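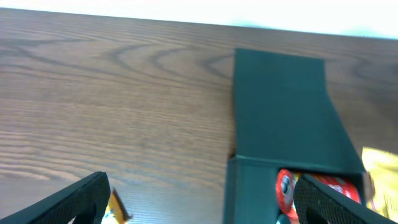
Mumow is a tabletop picking kit made by Lollico, a small maker of robot accessories, and sold to colleges, hobby groups and small workshops. It supplies what a lightweight arm needs for practice at taking things out of confined spaces: a two-finger gripper, a wrist camera, a set of bins and holders, and the software that ties them together. The gripper fingers are black and angular, with a fine dotted texture on their inner faces, and they reach into the wrist camera's view from both sides, so an operator can line them up with something like a red cylinder lying on its side in the opening of a dark green holder. The kit is best known for this close-up style of working, and for how quickly a newcomer can get a first successful pick out of it.

Origins

The kit grew out of a teaching project by Hanane Ait Ali, who wanted her students to spend their hours picking things up and far fewer of them on wiring. Her first version, called Ekon, had a single fixed bin and ran on a borrowed laptop. Lollico took on the design and Hrefna Mogensen rewrote the control software from scratch. The present model went on sale in July under the Mumow name. Ekon owners can still use their old bins with it, a welcome kindness given how many of those bins are still in daily use.

Contents

The standard box holds the gripper, the camera and its bracket, 5 holders of different shapes, a mounting plate and a pair of spare finger pads. No arm is included. The mounting plate fits the Kuzmenko light arm directly, and an adaptor for other arms is sold separately. Cans, snack packets and other small shop goods make excellent practice pieces, and the handbook encourages owners to raid their own cupboards.

Operation

Two modes are offered. In guided mode the operator steers with a hand controller, watching the wrist view, and the software records each movement. In replay mode the arm repeats a recorded pick and makes small corrections from the camera picture. A new item can be taught in 13 recordings, according to the handbook, though shiny or crinkly packets tend to want more. Grip force is set on a simple slider, and there is real pleasure in finding the point where a soft packet comes up without being squashed.

Reception

Teachers have taken to the kit warmly. The handbook is a particular favourite: it has 28 short exercises, begins with single blocks and ends with mixed holders, and it is written in plain language all the way through. The finger pads are also well liked (they swap over with one screw) and the recordings are saved in an open format that other programs can read.

Complaints mostly concern the camera cable, which is short and can tug when the wrist turns fully round. The replay software is slow to start on older computers. Reviewers have also asked for a deeper holder, as tall bottles tip out of the present ones.

Versions

Mumow 2 adds a longer cable and a quieter gripper motor. Owners of the first model can buy both parts as an upgrade, and recordings made on either version run on the other.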